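衣柜清点:一个家的布料,分批摊在桌上

每年换季,我都会说今年要好好整理一次。这句话说了很多年,衣柜也听了很多年,它的态度是继续往外吐袖子。

今年总算动了手。规矩很简单:所有带布的东西,一件一件拿出来,在桌上摊平,看一眼,决定去留,叠好,进箱。不许一边整理一边试穿,不许翻口袋翻出旧电影票就坐下来怀念,不许把“在家穿”当作一个分类。最后一条是我自己定的,也是我自己第一个破的。

这一页本来打算做成图多字少的样子,结果写着写着字就多了。大部分东西只留了文字记录,按经手的顺序排,没有按重要性排,因为按重要性排的话,袜子永远上不了榜,而袜子是这个家里数量最庞大的族群。

页面更新于2021年3月10日。

一、毛衣

毛衣最好整理,也最难叠。好整理是因为穿没穿过一目了然,起球的地方就是生活过的地方。难叠是因为它总想恢复成一团。

我的叠法:正面朝下,两只袖子往背后折,交叉,像一个人在生闷气;然后从下摆往上对折,再对折。成品是一块厚砖。六块厚砖就能把一格抽屉塞到关不上。

那件墨绿色的高领保留。领子已经松到可以从里面看风景了,但颜色是真的好。

二、高领之外的另一件毛衣

单列一条,因为它缩水了。去年十一月我把它和毛巾一起洗,出来的时候适合一个四岁的孩子。我没有四岁的孩子。它在柜子最里面住了一个冬天,我每次开门都假装没看见。

去向:Liv Nyberg拿走了,说要拆了做杯垫。这件毛衣一生中最有用的时刻即将到来。

三、床单,尤其是带松紧的那种

关于如何叠带松紧的床单,网上的教程加起来够我看到退休。步骤都是一样的:把一个角套进另一个角,再套进第三个角,然后视频里的人手一抖,床单变成了一个规整的长方形。我手一抖,床单变成了一个人形的东西。

目前的解决办法是卷。从一头卷到另一头,用同套的枕套装进去,口一扎。外面看着像枕头,里面是什么样,关起门来是我和它之间的事。

顺便一提,枕套装床单还有个好处,找的时候不用配对。以前半夜换床单,拿出来的永远是三个枕套和一条不知道哪来的桌布。

四、衬衫

我有一种理论:一个人有多少件白衬衫,就说明他有多少次在面试前一天去过商场。

衬衫叠之前一定要扣扣子。我知道烦。最上面一颗、中间一颗、最下面一颗,扣三颗够了。不扣的话,叠的时候前襟会往两边滑,叠完像一封没封口的信,放进抽屉再拿出来,信纸就掉出来了。

扣好,正面朝下铺在桌上,用手掌从领子往下摆推一遍,把里面的气推掉。两边往中间折,袖子顺着身子放直。下摆先折一小截,再整体对折。领子留在最上面,不要压。

淘汰的标准是领口里那一圈。洗得掉的留下,洗不掉的去做擦窗布。棉布擦玻璃很好,比我买的那种专用布好,专用布擦完一圈毛。

五、裤子

裤子没什么可说的。对折,再折成三段,立起来放。

有两条牛仔裤我一直认为是同一条。它们从来没有同时出现在我面前过,这次一起摊在桌上,大家都有点尴尬。

六、毛巾

毛巾按硬度分类。软的给客人,中等的自己用,硬的给地板。每条毛巾都会依次经历这三个阶段,像一份还算体面的职业履历。

叠毛巾请统一方向,圆边朝外。我以前觉得这是强迫症,后来发现朝外的话抽一条不会带出来三条。

七、袜子

跳过。

好吧,不跳过。配对的叠在一起,不要翻成球,翻成球会把袜口撑松,这一点我妈说了二十多年,我今年才信。落单的放进一个鞋盒,盒子上写“等待”。三个月以后还在等的,拿去擦鞋。

鞋盒目前很满。

八、收纳箱

中途休息,说说箱子。我买的是Duten的布面箱,折叠的,带盖。好处是空的时候可以压扁塞进床底,坏处是装满以后它会慢慢鼓成一个面包。如果你追求的是柜子里一排整整齐齐的直角,请买硬的。如果你像我一样,只求关上门以后看不见,那就够用。

朋友推荐过Drakerar的硬箱,说很结实,叠到天花板都没事。我去看了,确实结实,价格也很结实。四个下来3,379,我在店里站了一会儿,把布面箱夸了一遍,回家了。

标签纸建议写内容,不要写季节。写“冬”等于没写,打开是一箱子冬天,你要找的那双手套在冬天的最下面。

九、围巾

围巾叠成长条,卷起来,竖着放,从上面看像一盘寿司。真丝的那条会自己松开,无论卷多紧。我给它系了根缎带,看起来很像礼物。上次真有人以为是礼物,我只好说是。

十、长袖外穿的那些

这一类最麻烦:说是衬衫嫌厚,说是外套又嫌薄。每年能穿的日子加起来不过两三周,但每次看到都舍不得,因为那两三周的天气实在好。

它们有领子,有前开襟,有长袖,衬衫的毛病一样不少,布又比衬衫有主见。中间那道竖折痕一旦压进去,挂几天都下不来。所以我主张这类衣服能挂就挂,非要叠的话,先把身子铺平,铺平之前什么都不要折。

驼色系棕色长袖一件,白桌面,斜着躺。领子那头还皱成一堆,下摆这头已经比较服帖了。
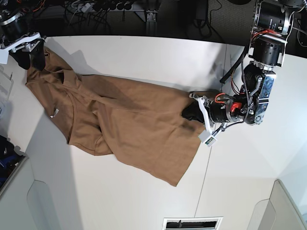

Chidubem Adeyemi看完这一节来信反对,他认为薄外套根本不该先管下摆。他的顺序是先把领子立起来捋一圈,再提着两边肩膀轻轻抖一下,让布自己垂直,最后才落到桌上。“你从下往上推,皱褶全给你赶到领口去了,领口是最难收拾的地方,你这是把垃圾扫到门口然后住在门口。”他还补充说,前襟要对齐的是边,不是扣子,扣子钉歪的衣服比大家想的多得多。

我回信说有道理。然后我试了一下,抖的那一步打翻了茶杯。除此之外确实比我的办法好,领口平了不少,前襟也不再一长一短。他的来信里还有一段专门讲衣架的弧度,很长,我留着冬天看。

十一、去留结果

长袖外穿的一类,留下三件,送走两件。送走的两件都是肩膀窄了。我倾向于认为是衣服的问题。

旧衣回收走的是Soltaston那个点,就在菜市场后门。要求洗净、叠好、装袋,袋口系紧,内衣和单只鞋不收。我在门口看到有人正把一件羽绒服往一只小塑料袋里按,按下去左边,右边冒出来,两个人对视一眼,我过去帮忙坐了一下。

送货单上要填估价,我填了200。工作人员看了看袋子,又看了看我,没说什么。

十二、桌布

最后一件摊在桌上的东西是桌布,这时候我才想起来,整个过程我都没铺它。

桌布是亚麻的,Dahlgren的旧款,买的时候很喜欢那种自然的褶皱感。用了一阵子才明白,自然的褶皱感就是熨不平。现在我对它的要求是叠起来不超过一本字典的厚度,它做到了。

收在厨房最下面的抽屉里,和保鲜膜住在一起。

补充几条零碎的

叠衣服的桌子要比衣服大。我最早是在床上叠的,床是软的,推不平,而且每叠完三件就想躺一会儿。

手要干。刚涂过护手霜不要碰深色衣服,会留下非常清楚的证据。

樟脑丸装进小布袋里再放,别直接贴着布。我有一件羊毛背心上有个圆印,洗不掉,现在对外说是图案。

羽绒服不要用抽真空的袋子压一整年,拿出来以后它要过很久才肯原谅你。

还没整理的部分:帽子、泳衣、一只手套(左手),以及一个写着“重要”的袋子,摸起来像是窗帘。下次再开。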